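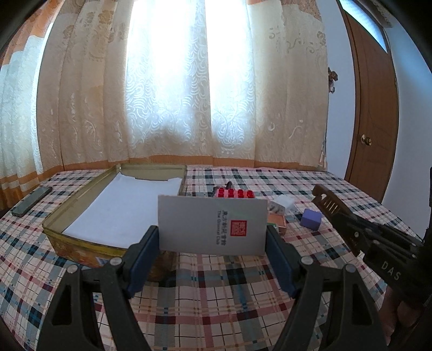 Jomar Aquino asked, before anything else, whether the grip fault puts the April milestone at risk. Yes, a bit, he'd rather hear it now than in the next report, so that goes first.

Progress report, Karaki bedroom tidying work, 28th February

What went wrong. The left-hand gripper started closing on its own while the operator was still lining up on an object. Small movement at first, we put it down to a tired trigger spring. Then it shut hard with a thumb between the pads. Bruised, skin not broken, entered in the accident book the same afternoon. Work stopped there.

Cause, as far as we have got: position sensor drifting once the tool has been on a while. The controller thinks the jaw is open wider than it is and corrects. Winetti have the unit on the bench and can repeat it, third attempt or so. They have not said yet if its the sensor or the cable. Aurelio Benítez thinks cable.

Effect on the data – we had 1451 recordings in hand. 73 show jaw width jumping with no trigger input and have been pulled. Another 80 look odd and are being checked by eye, slow going. The rest stand. Light, awkward things on a soft bedspread (tins, cards, little boxes, a foam cube) are where a false width hurts most, so those sessions get checked first.

Done since: closing force turned down on both tools, cut-off switch moved to where a thumb can reach it, no fingers between pads unless power is off. Bernen want that last one in writing and will have it.

Still to do: replacement sensor, retest, repeat the pulled sessions. We ask to move 3 days of Clilatia room time into April, no extra cost. Need a yes or no on that befor we book.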